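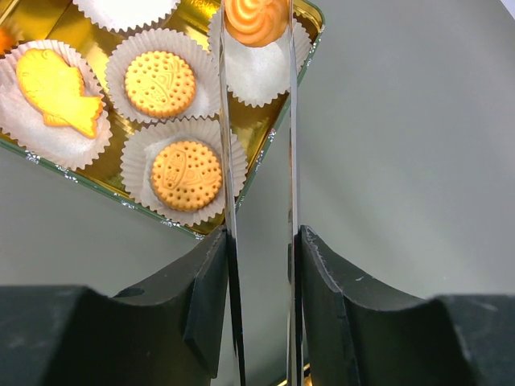
Gift tin with gold lining, cookies in fluted paper cups

Drakonwood Cookie Tins -- FAQ

Can I remove the paper cups?
Yes, but leave them in for storage. They keep the piped swirls from rubbing against the stamped biscuits.

Is the tin dishwasher safe?
No. Wipe the green rim and the lining with a damp cloth and dry at once.

How long do the cookies keep?
Three weeks with the lid on, below 77 F. Swirls soften first -- eat those early.

Can I order only the fish shapes?
Not in the tin. Loose refills are listed under item 538.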